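Looking After a Workshop in an Old Brick Building

Plenty of small workshops end up in older brick buildings with metal ceilings. They're solid and they don't cost much to rent, but they need some attention before they're pleasant to work in. These are the things we have learned over several years of fitting out and cleaning up rooms of this kind.

Brush the brick before you do anything else

Old brick sheds dust. If you set up benches first and clean the wall later, you will clean everything twice. Start at the top with a stiff nylon brush and work down in strips about as wide as your reach. Leave the wire brush in the drawer. It scratches the face of the brick and pulls out soft mortar.

Vacuum the wall with a brush attachment when you're done, then vacuum the floor. Wear a dust mask and glasses for all of it.

White powder on the brick is usually salt carried out by moisture. Brush it off dry. Washing it can push the salt back in, and it will show up again in a few weeks. If it keeps coming back in the same spot, look outside for a leaking gutter or soil piled against the wall.

Check the mortar

Run a thumb along the joints. Sound mortar stays put. If it crumbles, rake it out to a depth of about twice the width of the joint and refill it. Older walls were often laid with lime mortar, and a hard cement mix next to it can crack the brick. Ask the supplier for a lime mix and tell them the age of the building if you know it.

Dampen the joint before filling. Pack it in thin layers and keep the sun off it while it cures.

Fixing things to brick

Small items such as switch boxes, hooks and cable clips can go straight on the wall. Drill into the brick for anything with weight, and into the mortar only for light clips you may want to move later. A hammer drill on low speed is plenty. Blow the dust out of the hole before the plug goes in or it will never grip properly.

For anything large, think about a stand on wheels. Screens, whiteboards and tool racks all do well this way. You can turn them toward whoever is using them and roll them aside to sweep. Leave a hand's width between a screen and the wall so the vents on the back can breathe, and lock the casters once it is where you want it.
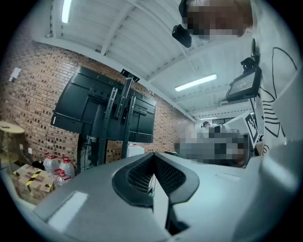

Ceilings get ignored for years at a time. Corrugated metal collects dust along the ridges and on the top edges of the beams, and every slammed door shakes a little of it down onto the work. Twice a year is enough for most rooms. We do ours in July, when the big door can stay open all day, and again in the middle of winter.

Use a long-handled duster with a washable head. Go along the grooves, never across them, or you'll flick the dust everywhere. Do the beams next and the light fittings last. Cover the benches with old sheets and fold them inward when you take them off.

If the paint is chalky, wipe a small patch with a damp cloth. A cloth that comes away white means the surface needs a wash and a bonding primer before any new coat. White is still the best color for a workshop ceiling. It throws the light back down and helps with shadows on the bench.

Fluorescent tubes

Tubes fade slowly and you stop noticing. Write the date on the end of each one with a marker when you fit it. Replace all the tubes over one work area together so the color matches.

Turn the power off at the breaker and let the tubes cool. Wipe them with a barely damp cloth and dry them before they go back. A dirty tube gives noticeably less light than a clean one. If a new tube still flickers, the fault is in the starter or the ballast.

Old tubes contain a little mercury, so they can't go in the regular trash. Keep the cardboard sleeve from the new one and slide the old one into it for the trip to the recycling center.

Anything else that hangs from the ceiling, sensors included, should get a dry dusting only. Spray cleaner runs into the housing.

Vents and grilles on equipment

Chelsea Yeoman wrote in to ask how often to clean the mesh on machines that sit in a dusty shop. Once a month is a good habit. Unplug the machine, use a soft paintbrush on the mesh and hold the vacuum nozzle close by to catch what comes loose. With compressed air, keep the bursts short and hold any fan blades still with a finger or a stick.

For pale plastic housings, use warm water with a drop of dish soap on a wrung-out cloth. Solvents can turn plastic cloudy. Pencil and glue marks come off with a white eraser — try a hidden corner first.

The floor

Sweep toward the door, with the door shut until you get there. A handful of damp sawdust thrown down ahead of the broom keeps the fine dust from rising. Mop only after sweeping, and change the water as soon as it looks gray.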